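Volantes de plástico Fellwood, tubo de 6

Para quien juega al bádminton en el patio y ya ha perdido dos volantes en el tejado del vecino. Faldón amarillo de plástico, base de corcho y una dignidad que aguanta más que las plumas – y que su revés.
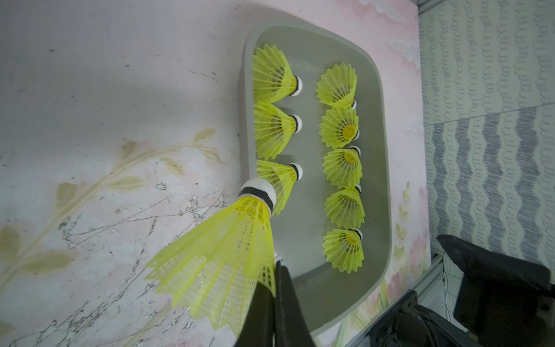 Detalles y envío

Velocidad media, para interior o tardes sin viento (existen, dicen).
Caja de club: 12 tubos.
Entrega en 4 días laborables.
El tejado no lo cubre la garantía.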